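Project report: Street frontage and kerb use in a narrow residential street

Module: Streets and Public Space, second year

1. Introduction

For this project we had to choose one street and report on how its edges are used. By edges we mean the strip between the carriageway and the building line, which includes the kerb, the pavement, gates, railings and anything left standing there. We chose Vendska, a residential street in the Flositz district. It is narrow, the buildings on both sides have several storeys, and most of the ground floors are closed off by gates or plain walls.

The length we studied is 817 metres. We divided it into sections and filled in one sheet per section, using the layout from the Tenon street survey guide handed out in the second week. The fieldwork was done in April, in the mornings.

2. The carriageway

The road is straight and can be seen along most of its length from either end. The surface is grey. Dashed white markings are painted on parts of it, but some are so faint that we recorded them as worn. There is a thin yellowish line along part of the edge, next to the pavement.
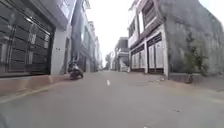 Figure 1. Dark grey gate, reddish-brown kerb and a motorbike parked on the left side.

3. Gates and walls

We expected to find more front doors. Instead the large metal gate is the most common kind of ground-floor opening in the sections we surveyed. Where two properties meet there is often a short piece of rendered wall with a meter cover or switch box fixed to it. We recorded these as part of the wall.

A closed gate still affects how the kerb is used. Drivers generally keep the space in front of it free, so a row of gates leaves very little room to park. Blank walls have the opposite effect and attract parked cars. We tested this by marking each parked vehicle on the plan and writing down what was behind it.

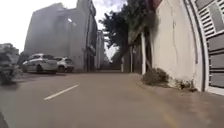 The method has a weakness. A car that stays in one place all day counts the same as one that stops for five minutes, and we only made one pass per section. We thought about going back in the evening, when more residents would be at home, but there was not enough time before the hand-in date. The results should be read as a morning count only.

We also had trouble deciding where the pavement ended in sections where the raised strip is low. In those cases we used the change in colour or material as the boundary and put a note on the sheet.

4. Pavement condition

Each section was given a score out of 100 for surface condition. The best scored 90. The lowest scored 20, mainly for worn paving and an uneven edge. The reddish-brown paving is patchy in several places, and there the difference in colour made it hard to tell wear from staining. We marked it down only where we could feel a change in level underfoot.

Railings were recorded separately. They are low and short, and we did not find any that continued past the property they stood in front of.
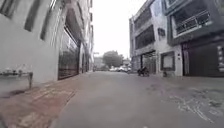
Figure 3. Gate with horizontal bars and the worn paved strip on the left, looking towards the tree and parked cars in the distance.

5. Discussion

Bošković, the set reading for this module, argues that a street with closed frontages will be used mainly for passing through. Our sheets partly agree. We recorded no seating and no shop displays. On the other hand, the kerb was used for parking in most sections, including by motorbikes, which fit into gaps too small for a car.

If we repeated the survey we would use shorter sections and give motorbikes their own column. The section sheets and the plan are in Appendix A.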